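Grandwood Shared Kitchen, April members' meeting
Minutes typed up by Rocío Barrios

I'm doing the minutes again because I was the one with a pen, so if I've put words in your mouth, come find me and I'll fix them before the next one. We got going at 6:15, which for us is early!

In the room: me, Baltasar Moya, Visitación Urquijo, Casimiro Montes. Marcelino Sarmiento came in partway through the coffee item and had plenty to say about it, so I'm counting him as present for the whole thing.

March minutes

Approved, with one change. Casimiro did not "refuse" to move his sourdough tubs, he "asked for more time." Fixed. The tubs are still on the middle shelf, Casimiro.

Coffee

This took most of the evening. We've been buying beans from Quintana since the kitchen opened and everybody likes them, but the bill keeps creeping up and Baltasar had gone and gotten a second price from Grivata. Theirs is cheaper by the case. The catch is that they want a standing order, and we're a kitchen that can't agree on when to defrost the freezer, so I got a little nervous about signing up for anything standing.

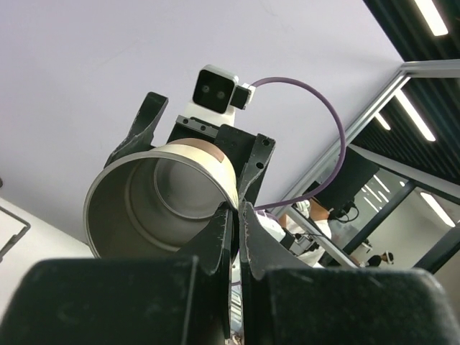 Visitación wanted to know if we could try one case first and decide after that. Baltasar thinks they'd go for it if we asked nicely and paid up front. Marcelino (arriving right here, with wet shoes) said he doesn't mind whose beans they are as long as there's decaf after lunch, and then we had a long talk about decaf that I'm not going to write down.

Agreed: Baltasar asks Grivata for a single trial case, half regular and half decaf. We keep the Quintana order going through the end of May either way. We set aside $55 for the trial and anything over that comes back to the group.

Spring supper

We're on! The hall is ours from 4:30 and people can come in at 6. Casimiro is cooking the beans and rice again, and I asked him very politely to write the recipe down this time, since last year three of us stood around the pot guessing. He says it's all in his head. I've put him down for a written recipe anyway.

Seating is where we got stuck. Visitación has a plan with one long table down the middle and I love it, I really do, but Marcelino pointed out that whoever ends up on the window side can't get out to the restroom without the whole row standing up. We tried drawing it on the back of the agenda. I've kept the drawing and I can't read it. 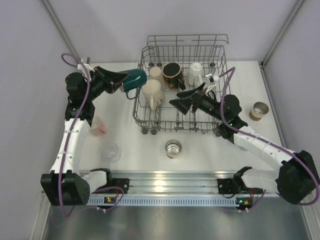
Tickets stay at $15, kids eat free. There was a push to go to pay-what-you-can and I'd honestly be happy with that, but we need to know what's coming in before Casimiro shops, so it's staying put for this year and we'll talk about it again in the fall. Last year's supper brought in $520 after groceries. Baltasar would like to beat that. I would like to sit down at some point during the evening.

Music: Marcelino's cousin's band can't do it. Visitación is going to make a playlist and has promised no accordion before dessert.

Cups, plates and the cupboard by the door

Short item, or it was meant to be. The cupboard is stuffed and you can't get a plate out without holding back the one on top of it. I'd like everyone to take home anything that's theirs by the end of the month. After that it belongs to the kitchen. Casimiro asked if this covers the big blue casserole and yes, it does.

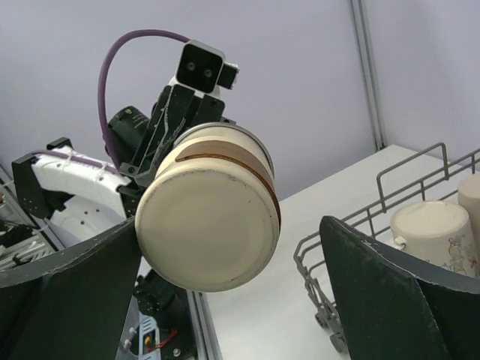 Cream cup with the brown band.

Visitación would rather have matching cups for the supper and Baltasar thinks mixed ones are nicer and cost us nothing. We voted. Mixed won, four to one, and Visitación took it well.

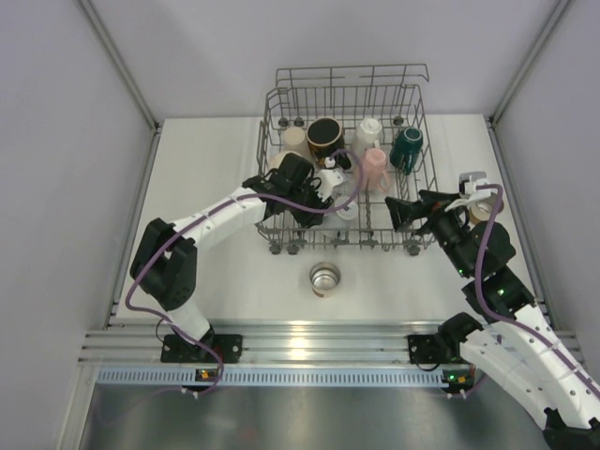

Cups and mugs in the wire rack.

Dishwasher repair

Grorkeo quoted us $500 for the pump and the labor. Big gulp around the table. Marcelino knows how to take the filter out and wants to have a look before we spend anything, and we said fine, but please turn it off at the wall first. If he gets nowhere in two weeks I'll call Grorkeo back and book them.

To do

Baltasar: trial case from Grivata
Casimiro: recipe, on paper; sourdough tubs
Visitación: playlist, new seating sketch
Marcelino: dishwasher filter
Rocío: supper flyer, casserole reminder on the door

We wrapped up at 8:10. Next meeting is in May, same room, and it's Marcelino's turn to bring the cookies.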